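Speaker notes: Budgeting for a hand, and for everything the hand needs
September operations meeting, 40 minutes with questions

Before slide 1
Say hello, thank Segundo Marulanda for getting me the slot and for reading the first version of these numbers when they were a lot messier. Mention that the handout has the worksheet on the back, so folks don't need to copy anything down. Wait for the people at the coffee table, they always come in late and I'd like them to hear the first part.

Slide 1. Where we started
Tell the Alvarado story. We walked into that budget meeting with one line on the page, the price of the robot, and we felt pretty good about it! Then somebody from purchasing asked what we'd be spending on it in the second year, and I remember looking down at my one line and wishing very much that it were longer. Let people laugh. Most of them have been there too.
The point to land: the purchase price is the easiest number to get and the one we all spend the most time arguing over.

Slide 2. Three kinds of money
Go slowly on this one, because people like to take a photo of it.
First, what you pay once: the arms, the hands, the mounts, delivery, and the training days. Second, what you pay every year: the service plan, software seats, and somebody's hours (please put a real person's hours in, even if it's only a morning a week). Third, what wears out: fingertip pads, sleeves, cables, clips, all those small things that cost very little until you're waiting on one.
If the room is quiet, ask who has a line for wear parts in their current budget. Give them a minute to think.

Slide 3. Floors and spills
Talk about the building. We planned for power and for network and we measured the doorways, and then we left the floor out entirely, which in an office with carpet tiles is a pretty big thing to leave out. Floor cleanup was on our task list from the first week, so liquid near the equipment was always going to be part of the deal. 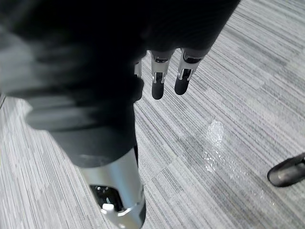 Slide 4. What to ask about liquids
Read the questions out loud, since the type on the slide is small.
What does the warranty say about liquid, in plain words? Clalleck gave us a straight answer in writing, and it was shorter than I'd feared. Leltumov sent us a brochure, bless them, and we had to go back and ask again.
Is the sleeve sold separately from the hand? Can you swap a single fingertip, or do you buy the whole finger? How long does a spare take to get here if it's ordered in a busy month?
Then the carpet. Put a few boxes of spare tiles in the budget if your supplier still makes the pattern. Our set came to 600 dollars and it went through without a single question.

Slide 5. The Breltari plan
This is the part I'm proudest of, so try not to run long (I will run long). For the Breltari work we split the order into 2 stages. We bought one setup, used it for 22 weeks, kept a notebook of every part we touched, and only then wrote the request for the rest. The second request was easier to write and much easier to defend, and Segundo has kindly offered to share the notebook pages with anyone who asks him nicely.
Mention that we held back money for up to 40 replacement pads in the second stage. Somebody will ask whether that's too many. Say we'd sooner have a drawer of them.

Slide 6. Questions
Leave this one up. If leasing comes up, say we looked at it and the answer depended on how long we expected to keep the same tasks, and offer to sit down afterward with anyone who's weighing it. Remind them about the worksheet. Pick up the clicker before leaving the room, please, I lost the last one.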